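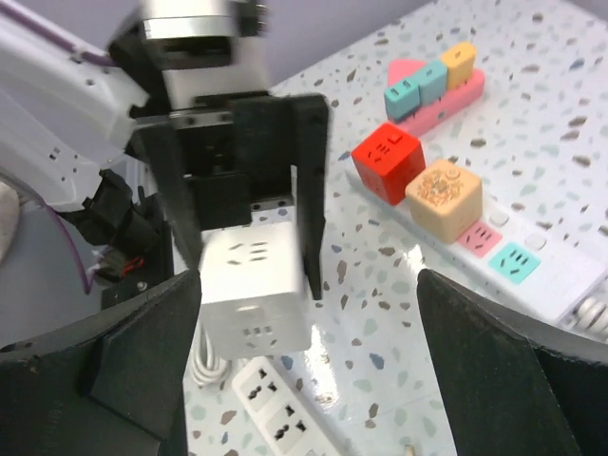 Brirkby cube extension: four months under my desk

I've moved my workspace three times this year (box room, landing, back to the box room) and the thing that has made each move bearable is a power cube. Yes, I'm reviewing an extension lead. I love it, so bear with me!

Some background. The box room has one double socket, behind the door, where no sane person would put a desk. For ages I ran a long white Oltent strip along the skirting board, and every fat plug on it blocked the one next door. Laptop charger in, lamp out. Lamp in, printer out. My neighbour Milagros Tello saw me on my hands and knees swapping plugs one evening and told me to get a cube.

The Brirkby has 4 sockets, one per side that matters, so chunky chargers point away from each other and everything fits. That alone sold me. The cable is 200 cm, enough to get from the door to the desk with a bit of slack to tuck behind the bookcase. It's a soft, bendy cable too, and it lay flat within a day, where the Oltent one kept its curl for a year.

I weighed it on the kitchen scales out of nosiness: 471 g with the cable. Heavy enough to stay put when you pull a plug out one-handed, most of the time. On bare floorboards it does skid a little. I stuck two felt pads underneath and then swapped them for rubber ones, which was the right call.

Grumbles? The switch is on the cable near the plug end, so in my room it lives behind the door. The little light on it is bright green and I've put tape over it. And there's no USB, which the Unda cube has, though Spyros Karagiannis at work has the Unda and says his charges a phone at a crawl.

I also looked at the Delić, a lovely looking thing with a fabric cable, but it costs nearly double and only comes in a short length. Maybe for the bedside.

Usual sense applies: no heaters on it, and don't go plugging one cube into another. Mine runs a laptop, a monitor, a lamp and the printer I use every November for the calendars.

Would I buy it again? I already have, for the kitchen.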